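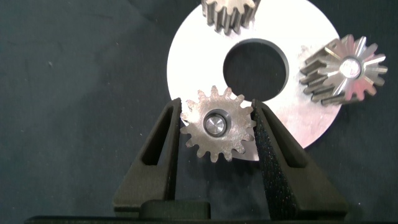 Metal spur gears and a round plate on dark cloth.

Fixing a stiff hand mixer

Unplug the mixer before you open it. Lay a cloth or mat on the bench so small screws don't roll. Put the screws down in the order they came out.

Wipe old grease off the gears with a dry rag. Dried grease turns brown and drags. 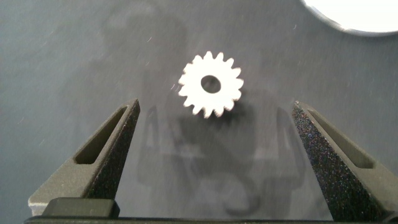
White spur gear with a center bore.

Check every tooth. If one is chipped, replace the gear. Order by the part number inside the housing and allow 3 weeks. Mine came from Hoarau in February.

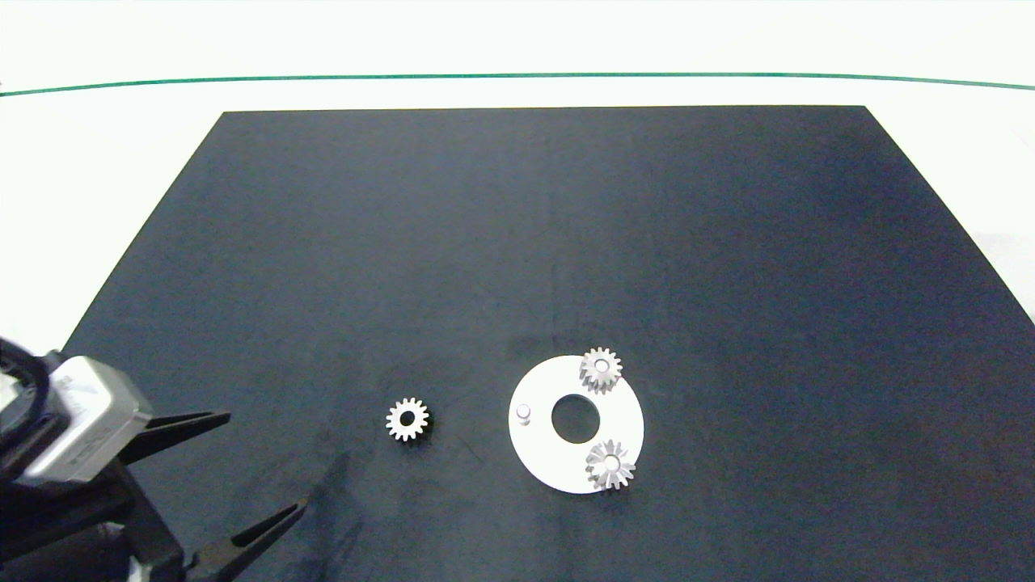
Inès Rey wrote in to say she cleans hers with an old toothbrush and gets down to the root of each tooth that way. A stiff nylon brush works too.

Use food-safe grease, a thin film only. Too much gets thrown onto the motor. Close the housing and tighten the screws by hand.

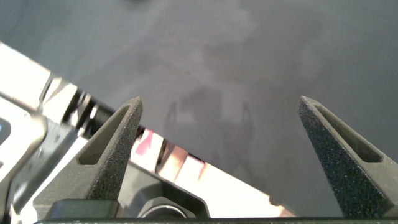

Can I use cooking oil in place of grease?
Cooking oil goes sticky within weeks and the gears will bind again.

Run it on low for 80 seconds before you use it.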